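Cupboard Questions: the FAQ

I get a lot of post about my store cupboard, more than I ever get about my cooking (make of that what you will). These are the questions that come up again and again.

How big is your cupboard?

Tiny! It's a tall, thin thing beside the back door of my flat in Mirkach, with four shelves and a door that sticks in wet weather. When I started writing this blog I had 222 separate things crammed into it. I only know that because I took every last one out one November and wrote them down, and it took me all evening. I don't recommend doing it before you've had your tea.

Do you decant everything into jars?

No, and I've gone off the idea a bit. I own 24 jars and when they're full, they're full. Rice, lentils, oats and flour go in jars as I'm in and out of them all the time. Anything I use once a month stays in the packet it came in, with the cooking instructions still on the back. I used to cut those out and tape them to the jars, and then the tape went yellow and I could never read the water amounts anyway.

What about spice mixes and packet seasonings?

Packets, always. I stand them up in a shallow tray like a row of books, tallest at the back, and flick through them. Mixes lose their smell quicker than whole spices do, so I try to buy one at a time and finish it before I let myself near another. Once a packet's open I fold the top over twice and put a peg on it.

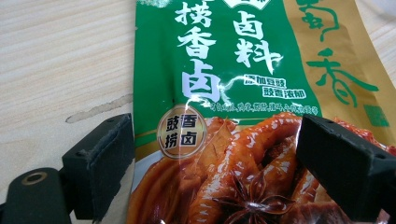

卤料, seasoning for braising

I can't read the label on something I bought. What should I do?

Write on it the day you bring it home! I keep a marker pen on a string inside the cupboard door. Put what it is, in your own words, and the month you opened it. If you're not sure what it is, ask in the shop before you leave. The people at Schwerdtfeger, where I get most of my dry goods, have put up with any number of daft questions from me and still say hello. Phone apps that translate print can get you most of the way too, though mine once told me a bag of dried mushrooms was "wooden ear luck".

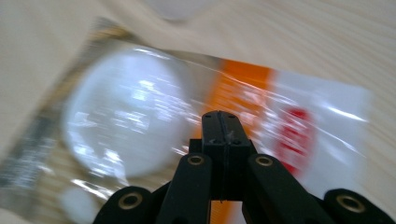 Page last changed: 2018-01-21

Which clips do you use for opened bags?

Clothes pegs, mostly. I did buy a set of Bralodari clips and they're good on thick bags, but they slide straight off thin shiny film, and that's half of what I've got. For those I roll the top right down and use a rubber band. If a bag has split down the side, give up and use a jar.

How do you keep moths out?

I had them once and never want them again. Now anything floury spends a few days in the freezer first, and I wipe the shelves down when I change the paper. If you've already got them, you'll have to check every packet, including the ones you think are sealed. Look in the folds. Sorry.

How much of anything do you keep in?

Less than you'd think. For spices I buy the smallest bag going, and for nuts I stick to 200 g, as they go stale on me otherwise. Pasta is my weak spot and I won't be taking questions on the pasta.

How do you find things at the back? 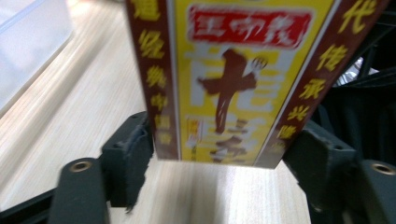
I sort by how often I reach for a thing, so the dull everyday stuff is at the front and the treats go behind. That only works if you can spot what's hiding back there. My trick is colour – I let the loud packaging go at the back and keep the plain brown bags where I can touch them. A bright yellow box with maroon round the edges and a red label near the top will shout at you from behind three bags of flour, even in a dark cupboard with no bulb. Boxes also stand up by themselves, so I use them as bookends for the floppy packets.

Are those printed labels on your jars from Skoltico?

Some are, yes. They peel off cleanly if you soak the jar first. The wonky ones are masking tape.

Can I send you a picture of my cupboard?

Please do, I love a nosy! The address is on the contact page. I'm slow to answer in the run-up to Christmas but I do read them all, and messy ones are very welcome.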